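Does pre-coating make any difference for cyanotype or Van Dyke on handmade paper?

Asked by Siham Farah, April 4, 2019
Viewed 883 times

I've been binding small books for a few years and want to print the pages myself instead of buying decorated paper. The plan is Van Dyke brown on a cotton rag sheet sold as Menda. The seller says it must be sized twice with gelatine or the image will sink and go muddy. He also happens to sell the gelatine. I've done one batch unsized and it looked flat, but I'd also mixed the sensitiser badly, so I don't trust my own result. Has anyone compared the two properly? I don't want to spend July hanging up wet paper for nothing.
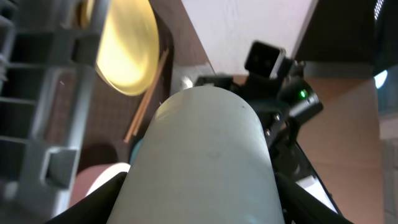 At the table this morning.

Edit: the sheets are fairly thick and soft, and I need them to fold without cracking. Nobody selling size seems to mention folding.

2 answers

Dima Abou Jaoude
Score 8

I'd doubt the "must". I cut one sheet of Menda into strips and did them bare, sized once and sized twice, all from the same bottle of sensitiser and under the same negative. Once was better than bare: darker shadows, cleaner edges on fine lines. Twice looked the same as once to me, and to the two people I showed without telling them which was which. That's one sheet from one pack, so don't take it as law either.

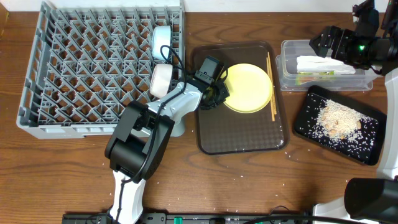
What did change with the second coat was the fold. It cracked along the spine where the single coat only creased. If you're sewing sections I would leave a bare strip down the gutter and size the rest. Mask it with low-tack tape, and try the tape on a scrap first, as it lifts fibres from soft paper.

I'd also look at your washing before blaming the paper. Van Dyke goes flat and yellowish if the fixer is too strong or you leave it in too long, and people put that down to size all the time. I wrote down my times and it was plain which prints I'd overdone.

As for the Tidow hardener that gets recommended with gelatine, I couldn't see what it did for me. Maybe it matters if you wash for hours. I'd want to see somebody's strips before paying for it.

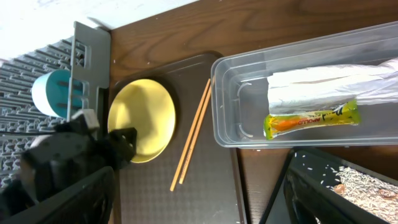

Chopsticks and the yellow plate.

Comment from Siham Farah: Thanks, the bare gutter is a good idea. Did you brush the size or dip?
Comment from Dima Abou Jaoude: Brushed, warm, with a wide soft brush. Dipping made my sheets cockle and they never pressed flat again.

plurk_saab
Score 0

just use Plurkance spray, i have done 286 prints with it and never sized anything. comes out perfect every time

Comment from Dima Abou Jaoude: On which paper? And have you got an unsprayed one to put beside it?
Comment from plurk_saab: various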